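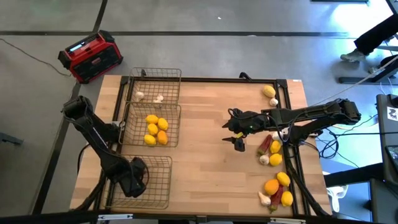 Garlic in the top basket, lemons and one orange in the middle.

The Soup Boat

The year I turned eleven, my grandmother decided that we were going to win the Pirkis soup race, and I have never been so happy about anything in my life.

You have to understand what the soup race is. Pirkis sits on one side of the lake and Petora sits on the other, and every May since 1897 the two towns have rowed pots of soup across to each other. The soup has to be cooked on your own side. It has to be eaten on the other. In between there is a mile of water and whatever the wind feels like doing, and the judges at the far dock give you points for taste, for heat, and for how much is still in the pot. Speed hardly counts! People from away always get that wrong. They row like mad and arrive with half a pot and wet shoes.

My grandmother had entered every year since she was a bride and had never come higher than sixth. She blamed the boat. My uncle blamed the soup, very quietly, and only when she was out in the yard.

"It's a lemon soup," he told me. "Folks in Petora don't know what to do with a lemon soup."

But oh, that soup. She started it the night before, with whole heads of garlic roasted until you could squeeze them out like toothpaste, then chicken broth, then rice, then eggs beaten up with so much lemon juice that your ears moved when you tasted it. At the very end she grated in the peel of an orange. The orange was a secret. I was told about it at the age of nine, in the pantry, with the door closed, and I had to put my hand on the flour bin and swear.

That spring she sold her good sewing machine for 295 dollars and bought a new boat from the Flokutwood yard. Well, new to us. It was short and fat and painted the color of mustard, and it had a wide flat bottom that made my uncle laugh out loud when they slid it off the trailer.

"That's a bathtub," he said.

"It's a table," said my grandmother. "I'm tired of carrying soup in a canoe. I want to carry it on a table."

I thought this was the smartest thing anybody had ever said.

We practiced every evening for weeks. We used lake water in the pot at first, with a line of chalk on the inside so we could see what we lost. My job was to sit in the middle with my knees on either side of the pot and lean. If the boat tipped left I leaned right, and if it tipped right I leaned left, and if my grandmother shouted "Both!" I was supposed to hug the pot and pray. By the second week I could lean before the wave got there. I can still do it. I do it on buses.

On the morning of the race there was fog, thick and white and sitting right down on the water. We could hear the Petora band tuning up on the other side but we couldn't see one bit of Petora. There were 50 boats lined up along our shore, and every one of them had a pot in it wrapped in quilts or coats or, in one case, a very large stuffed bear with the insides taken out. The whole beach smelled like onions and ham bones. I wanted to live there forever. 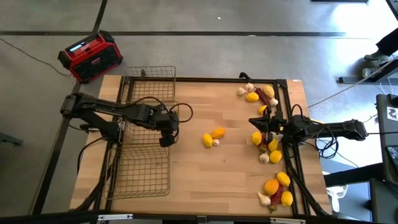
The horn went, and everybody shoved off at once, and there was the usual banging and yelling for the first hundred yards. Then the fog closed up and it was just us. My grandmother rowed like she did everything, slow and strong with her jaw stuck out. I leaned. The pot sat there under its quilt as calm as a cat.

"Can you see the dock?" she said after a while.

"I can't see the front of the boat," I said.

She stopped rowing and we listened. The band had quit playing. There was water dripping off the oars, and somewhere a man was saying "Oh no, oh no, the dumplings," and then not even that. We had no idea which way we were pointed. I was thrilled and also pretty scared.

My grandmother thought about it. Then she reached over and lifted the lid off the pot.

"You'll lose the heat!" I said. Heat was a third of the points.

"Hush," she said. "Sing out if you hear anything."

The steam came rolling up out of there, garlic and lemon and a little bit of orange, so strong and bright that it seemed to shine in all that gray. We sat. I counted my own breaths and lost track. And then, way off to the right, there came a honk. Then a whole lot of honking.

It was the Slaoui geese. They belonged to the boathouse cafe on the Petora side, and they were fat and rude and spoiled, and they had been fed on scraps from that kitchen since they were yellow fluff. They smelled soup and they wanted it. They came out of the fog in a long line with their necks stuck out, hollering, and they went around us once, and when my grandmother threw the heel of the bread ahead of the boat they turned and followed it, and she rowed after them. Bread, geese, row. Bread, geese, row! I was leaning and throwing and laughing so hard I got the hiccups. When the bread ran out the geese gave up on us and headed for home, complaining the whole way, and all we had to do was keep up with the noise.

We were the first boat in. We were the only boat in, for a good long time. The judges were standing at the end of the dock in their blue aprons, looking out at nothing, and I will never forget their faces when the geese came out of the fog and then a mustard-colored bathtub came out behind them.

The soup was warm. It wasn't hot, and they marked us down for that, and my grandmother said it was fair. But the pot was full to the chalk line. And one of the judges, a big man with a beard, took a spoonful and stood there with his eyes closed, and his ears moved. I saw them.

"What is that?" he said. "There's something in the back of it. Something sweet."

My grandmother looked at me. I looked at the lake.

"Garlic," I said.

We came in second. A split pea from the Petora side beat us by one point, and it deserved to, I had two bowls of it. My grandmother hung the red ribbon over the stove where the steam could get at it, and by winter it had gone soft and pink and smelled like supper. Then she went out and bought a bigger pot.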